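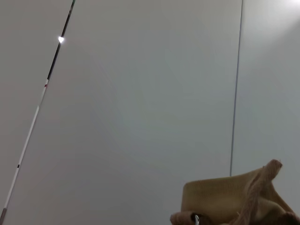 Re: teleop demos for the hanging task, are we done collecting?

From: Urmila Rastogi
To: saso-manipulation list
Subject: Re: teleop demos for the hanging task, are we done collecting?

I've had a day to look through what we have before answering this, so apologies if it's long. The message I'm replying to, trimmed:

> We now have 2285 demos of the bag task recorded at the Irnby site,
> all by remote control with the leader arms. The operators say it
> feels easy now and the average time per demo keeps dropping. I would
> like to freeze the set, train over the weekend, and move the
> operators on to the Prostine shelf task. The original target was 4000
> but I think we're at the point where more of the same won't help. If
> anyone objects, please say so before I book the machines.
>
> Also, the wrist views look good. Cloth is nearly always visible by
> the time the gripper starts to close.

I object, at least to part of it.

I agree that more of the same won't help. My trouble is with the word "same". I pulled wrist frames from all over the set and kept landing on the kind I put at the top of this message. Most of the view is pale gray panel. The tan cloth is down in the lower right corner and a good part of it is outside the picture. You get the top flap, some of the fuzzy pink band, and a little silver ring right at the bottom edge. So yes, cloth is visible. I don't think that tells us much. If I were the policy and had to decide where to put my fingers from that view, I'd be guessing, and I suspect the operator wasn't using that view at all.

Which brings me to the part I've been grumbling about since May. Our operators work from the overhead monitor, and some of them lean over and look through the glass. The policy gets the wrist camera and one fixed side camera. We are asking it to copy choices that were made with information it never receives. People say this washes out with enough data. Maybe it does. I haven't seen it happen on this arm with soft things, and I'd want to see it before we spend another month on the next task the same way.

Then there's the glare. Look at the upper right of that frame, where the panel goes nearly white, and at the small bright glint on the dark part of the diagonal strip. Those are strong, simple features. The ring has a bright reflection too. I'm not claiming the network will lock onto the wrong bright spot. I am saying we have no test that would catch it if it did, and every number we've passed around so far is loss on held-out demos from the same room under the same lights.

On operators getting faster: of course they are. I sat in for an afternoon and did a few myself. After a while your hands find one path and you stop thinking. The early demos are slow and full of pauses and second tries, and I'd bet those are worth more than the smooth ones. The Hashemi filter threw out 671 of them for being over the time limit. Can we get those back? I know they're ugly. A robot that has only ever been shown clean approaches has never been shown what to do after a bad one.

What I'd like before anyone books machines:

Put the 671 back in and train one model with them and one without. Same seed, same steps.

Record a small set where the operator sees only the two views the policy gets. No monitor, no leaning. If people can't do the task like that, we should find out now. I'll take a shift.

Include some hand-guided demos, with someone holding the arm and moving it through the grasp. I know the hand ends up in the side camera and everybody hates cleaning that. I still think you feel the cloth catch in a way the leader arms don't pass on, and I'd like to find out if it changes where people choose to grab.

Run real trials on the arm with the panel lights turned down. Even 4 bad ones would tell me more than another loss curve.

If all of that comes back fine I'll drop it and help set up the shelf. I have no special love for the 4000 target, which as far as I can remember came from a slide. But "the operators say it feels easy" is a statement about the operators, and I don't see how it gets us to a frozen data set.

One smaller thing. The notes field is blank on most of the demos I opened. Could whoever is on shift please type at least which rig and which side the cloth started on? I was reduced to guessing from the background.

Urmila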